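Acta de la reunión de seguimiento, proyecto Biladar
08/08/2023. Sala de reuniones de Clumport

1. Acta anterior
Se aprueba sin cambios.

2. Estado de la recogida
Hay 278 demostraciones de sutura teleoperada, de las cuales 161 están revisadas y etiquetadas. El objetivo de 2000 se mantiene para febrero. Alturville pide un recuento semanal por tipo de maniobra. 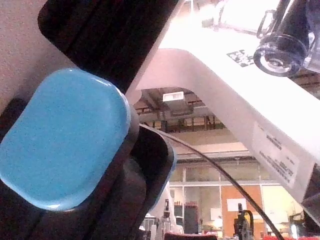 Se acuerda enviarlo con el resumen de horas, en la misma hoja de cálculo. Los episodios interrumpidos se guardan aparte y no suman.

3. Criterios de etiquetado
Siguen las dudas sobre dónde empieza y termina cada maniobra. Se revisan varios episodios y se decide marcar el inicio en el primer agarre de la aguja o del hilo. 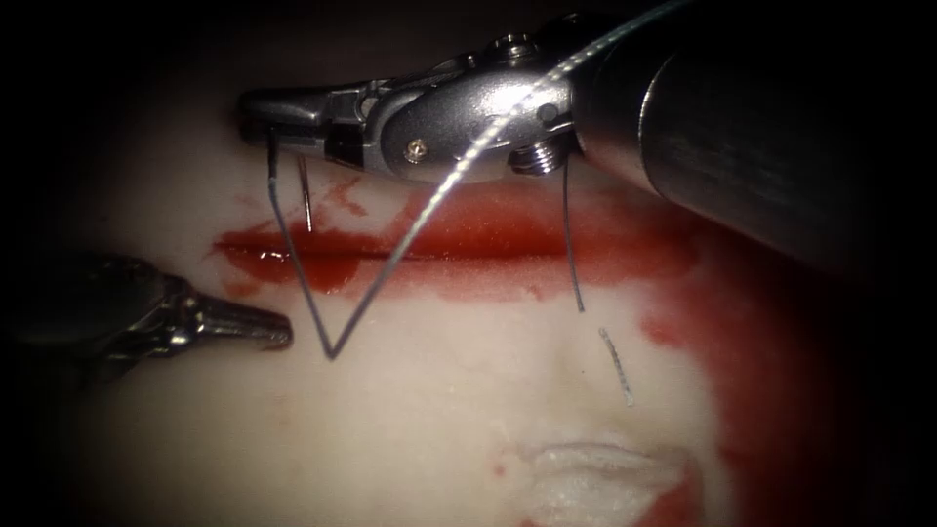

Baluyot propone añadir una etiqueta para la tensión del hilo. Se discute si basta con dos valores. En la vista fija, el hilo baja en V sobre la incisión y vuelve a subir hasta las pinzas cerradas, y ese caso se etiquetará como «sin tensar». También se anotarán los fragmentos de hilo sueltos sobre la almohadilla.

4. Cámaras de muñeca
Se comprobará la sincronización con la cámara fija al comienzo de cada sesión. Un desfase superior a 70 ms obliga a repetir el episodio.

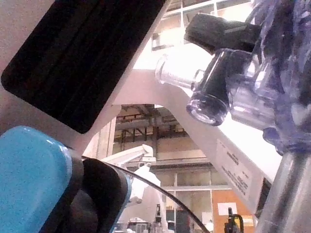

La comprobación quedará apuntada en el registro de sesión, con la hora y el número de episodio.

5. Tareas
Clumport: guía de etiquetado, versión 3.
Baluyot: revisión de los episodios pendientes.

Ruegos y preguntas: no hay.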